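Bedside table

A bedside table, also called a nightstand or night table, is a small table or cabinet placed beside a bed. It holds items wanted during the night or on waking, such as a lamp, a glass of water, spectacles, medication, a book or a telephone. In older Australian usage the term bedside cabinet is often kept for models with a door.

History

The piece descends from two separate kinds of furniture. The first was the candle stand, a light pedestal table that could be carried from room to room. The second was the night commode, a cupboard built to conceal a chamber pot. Eighteenth-century examples of the latter were often fitted with a tambour or hinged door, and the better ones had a raised gallery around the top and pierced handles at the sides so that they could be lifted by servants.

Indoor plumbing removed the need for the pot cupboard, but the form survived. By the early twentieth century furniture makers were selling bedroom suites in which a matching cabinet was supplied for each side of a double bed. The enclosed lower compartment was gradually replaced by drawers, and electric lighting made a larger top desirable, as a lamp base takes up more room than a candlestick.

Construction

Most bedside tables are of simple carcass construction, with two sides, a back, a base and a top. Solid timber, veneered board and painted fibreboard are all common. Drawers may run on wooden runners, which need occasional waxing, or on metal slides. Full-extension slides allow the whole depth of the drawer to be reached, while partial slides leave the rear portion under the carcass.

The top is usually set level with the upper surface of the mattress or slightly below it. Deep modern mattresses have led some makers to offer taller versions. The Pustano range, sold in flat-pack form, includes a model with 11 colour finishes and adjustable feet for use on uneven floors. The Drutitz cabinet, an earlier design, was produced in a run of 1136 and is recognised by its rounded front corners.

Types

The open type has legs and a single shelf, and is favoured in small rooms because the floor remains visible beneath it. The drawer type has one to three drawers and a solid base. Wall-mounted types have no legs and are fixed to studs or to the headboard. Nesting and C-shaped types slide partly over the bed and can serve as a tray.

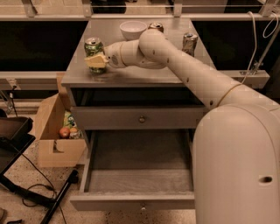

Combination types have both open and closed storage and are the most widely sold. The usual arrangement places a shelf cavity directly under the top, where a book can be reached without opening anything, and puts the drawers below it. The grey wooden example illustrated follows this layout, with two drawers fitted with small round metal knobs. Ghauri and Landon both make combination models in which the cavity is lined to reduce scratching.

Finish and care

Painted tops show wear sooner than the sides, particularly along the front edge. Coasters are recommended under cups and glasses, and spills should be wiped up promptly to avoid white rings in waxed or lacquered surfaces. Scuffs in painted timber can be sanded lightly and touched up.

Safety

Tall, narrow cabinets with several drawers can tip if the drawers are opened together. Wall anchors are advised in children's bedrooms. Medicines should not be kept in an unlocked drawer where children under five sleep or play.

See also

Chest of drawers
Commode
Headboard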